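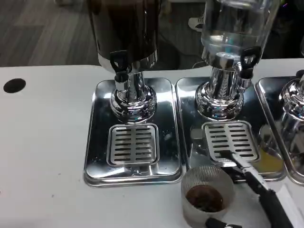

How to make an extra payment on your student loan and have it go where you want

Updated 31 Jan 2023

If you have more than one loan with the same servicer, an extra payment usually gets spread across all of them. It may also be treated as an early payment of next month's bill. Both can be changed, but you have to say so, and the setting is rarely on the first screen.

The steps below follow the Fivano borrower site. Other servicers use different names for the same things.

Before you start

Have your latest statement open. You need the individual loan numbers, the interest rate on each one and the regular monthly amount. In the case I'll use, there are two loans and the regular bill is $274 a month. The borrower has an extra $200 and wants it all on the loan with the higher rate.

Check that the account is current. If anything is past due, the extra money will go to that first, along with any fees.

Step 1. Let the regular payment post

Wait until this month's $274 shows as posted, not pending. If you send the extra money before that, the system may count it as part of the regular bill and your autopay may be reduced to match.

Step 2. Choose the loan

Go to Payments, then One-Time Payment, then Pay by Loan. Each loan appears on its own line with a box beside it. Leave the box for the lower-rate loan at zero and type 200 in the other one. The total at the bottom should read $200. If it shows a different number, the site has filled in a suggested amount somewhere – scroll up and clear it.

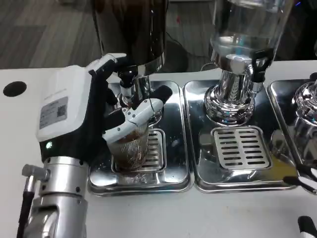
A glass cup held under a dispenser spout

Step 3. Turn off "paid ahead"

Under the payment total is a line marked Future Due Date. The default moves your next due date forward when you pay more than you owe. Select "Do not advance my due date." Your next bill then stays at the usual amount, and autopay runs as normal.

Step 4. Save the instruction

You can repeat these choices each time or file a standing instruction. To file one, open the message center and write something like this:

Please apply any amount above my regular monthly payment to the loan with the highest interest rate. Do not advance my due date. Please confirm in writing.

Keep the reply. If you switch servicers, file the instruction again, as it may not carry over.

Step 5. Check the result

Look at the payment history after a few business days. Part of the $200 will go to interest built up since the last payment, and the rest to principal. Paying the day after your regular payment posts keeps the interest part small.

If the money went to the wrong loan, send a message with the date, the amount and the loan number, and ask to have the payment reapplied.
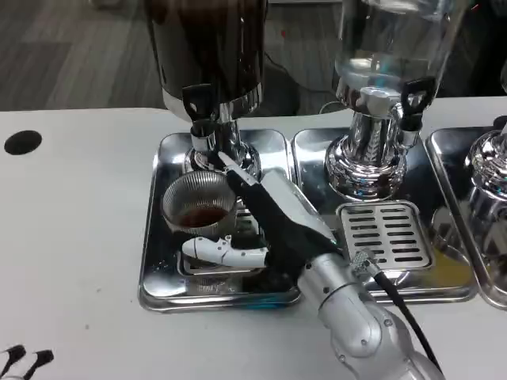
Huguette Marchand: Mine was a lump sum of $1200 in November and it all went to paid ahead. I asked for it to be reapplied and they did it, backdated to the day I paid. Check the interest after they fix it, though – I had to write a second time to get that part corrected.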